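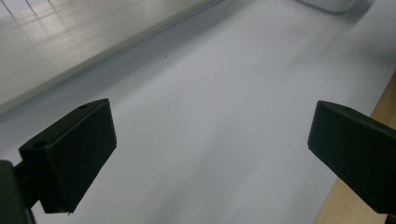

Waqas Kazmi wrote in to say that my last post had the calibration of platform scales backwards, and that anyone who zeroes the beam before leveling the base is going to chase the error around all afternoon. He is right. I had the two steps in the wrong order in my notes and copied them over without checking. The old post is corrected. What follows is the longer version, with the numbers from my own scale.

The scale is a Cikard portable platform model, cast iron frame, with a brass beam and a sliding poise. The date cast into the pillar is 1906. The serial number on the beam is 1338 and the one on the pillar is 878, so at least one of those parts came from another scale. This matters more than it sounds. On this type the beam, the poise and the hanging weights were adjusted as a set at the factory, and a swapped beam can read correctly at zero and be wrong everywhere else.

Leveling. I use a machinist's level on the platform casting, with the wooden deck lifted out. The deck is warped and tells you nothing. Shim under the wheels until the bubble holds in both directions, then turn the level end for end and read it again. If the two readings disagree, the level itself is off and you split the difference. My garage floor slopes toward the door, so the front wheels sit on steel shims and the rear wheels sit on the concrete.

Pivots. There are knife edges at each end of the main levers and a smaller pair at the beam. They should be sharp and dry. Do not oil them. Oil holds dust, the dust packs into the bearing, and the scale gets slow to return. I cleaned mine with mineral spirits and a stiff brush and let them sit overnight. One of the main lever edges has a flat worn on it that I can feel with a fingernail. I have not reground it. Regrinding moves the line of contact, which changes the lever ratio, and then the nose iron has to be moved to compensate. I would like to have the rest of the scale behaving before I start on that.

Zero. With the deck back in, the poise at its zero notch and nothing on the counterbalance, the beam should float in the middle of the trig loop. Mine sat hard against the top. The balance ball was run all the way out to the end of its screw, and someone had added a wrap of solder wire to the counterbalance stem. I took the wire off and weighed it: nearly half an ounce. With the ball run back to the middle of its travel the beam came level. I suspect the wire went on when the old deck was replaced with a heavier one, and the deck has since dried out or been replaced again.

Corner test. This is the one I skipped last time. Put the same weight on each of the four corners of the platform in turn and write down what the beam says. If the levers are in proportion, all four agree. I used a 50 pound cast weight borrowed from the feed store in Nola. Three corners agreed to within the width of the pointer. The left rear read heavy by a quarter pound. That is the corner over the worn knife edge, and it is consistent with the contact line having shifted.

Span. With the weight in the center of the deck the beam read 50 and one eighth. I then loaded sandbags, took a reading, and added the weight on top of the sandbags to get the difference at a higher load. The difference came to 50 and one eighth again. An error that stays the same for the same added load points to a ratio problem, and friction would have shown up as scatter between repeats. I ran each reading 3 times and got no scatter worth recording.

So the remaining faults are the worn edge and possibly the mismatched beam, and I can't separate them with one test weight. The next step is to test the beam off the scale, hanging known weights directly from the load pivot. That takes the platform levers out of the question. If the beam is good alone, everything left is downstairs.

A few smaller items for anyone with the same model. The poise pawl spring is a plain leaf and can be cut from clock spring stock. The trig loop screws are an odd thread that I have not identified. The hooks between the long and short levers look symmetrical and are not, so mark them before you take them off.

I have asked Arain about a replacement main lever and expect to wait until February for an answer. The Nenel reprint of the service sheet covers a later version with a different nose iron, but the drawing of the beam box is usable.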